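Collecting Demonstrations for a Tabletop Manipulation Policy: Procedures, Problems and Recommendations

Project report submitted for the Applied Robotics practicum
Department of Mechanical and Computer Engineering, Gravville Technical College

Project authors: Živko Angelovski and Efe Haruna

Summary

This report describes the collection of teleoperated demonstrations for a single-arm manipulation system over the spring term. The purpose of the work was to assemble a set of examples from which a learned policy could later be trained by the group that follows us. Training was outside the scope of our project. The report therefore concentrates on how the examples were gathered, how they were checked, and what we would change if the work were repeated.

1. Background

The practicum has used the same workstation for several terms. Earlier groups wrote fixed motion programs for it, in which every object had to be placed at a marked position on the table. These programs were dependable as long as the marks were respected, and they failed when an object was moved by the width of a hand. The instructors asked our group to prepare for a different approach, in which the arm is guided by a person many times and a model is fitted to the recorded motions and camera images.

A learned policy depends heavily on the examples it is given. If the operator always approaches an object from the same side, the model has no reason to learn any other approach. If the examples contain long pauses, the model may learn to pause. These points were known to us from the course readings, but we did not understand how easily they arise until we had recorded and rejected a good part of our first week's work.

2. Equipment and software

The workstation consists of one arm fixed to a table, a two-finger gripper, a camera mounted at the wrist and a second camera on a stand facing the table. The operator sits to one side and moves a smaller leader arm by hand. The main arm follows. Joint positions, gripper opening and both camera streams are recorded together.

Recording was handled by Jivik, the logging program maintained by the department. Jivik starts and stops an episode by foot pedal and writes each episode to its own folder with a short text label. Review was carried out in a separate viewer written by Efe Haruna for this project. The viewer plays both camera streams side by side, with the gripper opening drawn as a line underneath, and allows the reviewer to mark an episode as accepted, rejected or doubtful.

The files were stored on the Gutstead server. Transfers took place overnight, after the laboratory had closed, as the connection is shared with two other courses and is slow during the day.

3. Task definition

The task family was limited to moving common kitchen items on a plain table. Each episode began with the arm in a raised resting position and ended with the item released and the gripper clear of it. We agreed on written instructions for each task before recording, in the form "move the bowl to the right side of the table." The same wording was used for every episode of a task. Early in the term we had allowed each operator to type a free description, and the resulting labels were so varied that they had to be rewritten by hand.

A considerable amount of time was spent deciding what counts as finished. For a bowl, we settled on three conditions: the bowl is resting flat, both fingers have let go of the rim, and the wrist has lifted far enough that the bowl would not be touched if the arm turned. The last condition was added after Mr. Angelovski found several episodes in which the operator had released the pedal with one finger still inside the bowl.

4. Collection procedure

Sessions were planned in blocks of 20 episodes. One student operated the arm and the other reset the table, read the instruction aloud and kept the paper log. The roles were exchanged at the end of each block. Longer blocks were tried and abandoned. By the end of a long block the operator's motions had become hurried, and the grasps were noticeably less careful.

Starting positions were drawn from a printed sheet. The sheet divides the table into cells, and the student resetting the table placed the item in the cell listed for that episode. We consider this sheet the most useful tool we made. Before it was introduced, both of us believed we were placing objects at random. A plot of the recorded positions showed that nearly all of them lay in a narrow band directly in front of the operator's chair.

Other items were left on the table in a portion of the episodes, so that the model would see the target object with neighbors. The sheet listed which neighbors to use and on which side they should stand. In the remaining episodes the target object stood by itself.

Five practice episodes were recorded at the start of every session and discarded. They served to warm up the operator and to confirm that both cameras were in focus and that the clocks agreed.

5. Use of the wrist view

The two camera views serve different purposes. The stand camera shows the whole arm and is the better choice for judging whether a motion was smooth. The wrist camera shows the relation between the fingers and the object, and most of our accept or reject decisions were made from it. The following still is taken from the approach portion of a bowl episode.

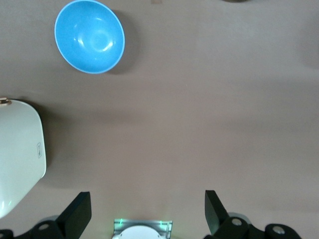

Živko Angelovski

The fingers are spread wide and the blue bowl is still well ahead of them, with bare table in between. This is the stage at which we asked operators to commit to an opening width. Operators who left the decision until the fingers were over the rim tended to open and close the gripper in small corrections, and these corrections appear in the data as noise that carries no useful information.

The white object at the left is also relevant to the choice of path. A neighbor on one side of the approach requires the operator to plan where the wrist and the linkages will pass, in addition to where the fingertips will arrive. In our written guidance we recommend that the operator keep to the open side of the table until the fingers are level with the target, and only then correct sideways.

Lighting deserves mention as well. The smooth inside of the bowl returns bright streaks from the overhead lamps, and these streaks change place as the wrist moves. We considered covering the lamps with diffusing sheets. The instructors advised against it, on the grounds that the finished system would be expected to work under ordinary room lighting. We accepted this advice and instead recorded some sessions with the blinds open and others with them closed.

6. Review and rejection

Every episode was reviewed by the student who had not operated the arm. Where the reviewer marked an episode as doubtful, both of us watched it together. The most common grounds for rejection were the following:

Pedal released before the gripper was clear of the item.
Item pushed along the table before it was grasped.
Pause of more than 2 seconds in mid-motion.
Hand of the resetting student visible at the start of the episode.
Wrong instruction selected in Jivik.

We had some difficulty with the second item. A small push is not necessarily a fault -- a person picking up a bowl will often nudge it -- and a policy trained only on perfect grasps may not know how to continue after contact. We finally accepted pushes that were followed by a clean grasp and rejected those in which the operator backed away and began again. Episodes with a restart were kept in a separate folder under the label "recovery," in case the next group wishes to use them.

7. Difficulties

The leader arm developed play in its second joint in the middle of the term, and for one Saturday session the main arm drifted to one side whenever the operator's hand was still. The whole session was set aside. A replacement part was obtained through Hegazy, the supplier used by the department, and the joint was adjusted before recording continued in May.

Two folders were also overwritten during an overnight transfer, owing to episode numbers that restarted from zero when Jivik was reinstalled. Episode names now include the session letter.

8. Recommendations for the next group

The position sheet should be in use from the first session, and the recorded positions should be plotted at the end of each day.

Instructions should be fixed in writing before any episode is recorded. Changes to the wording should be entered in the log with the session letter.

Review should take place on the same day as recording. In our experience, an operator can explain an odd motion on the afternoon it was made and has forgotten it by the following week.

A third student would be of real help. With two people, the one resetting the table is also keeping the log, and most of our log errors were made while that student was walking back from the table.

The accepted episodes, the recovery folder, the blank position sheets and the source code of the viewer have been left in the practicum directory on the Gutstead server. The paper logs are in the cabinet beside the workstation, filed by session letter.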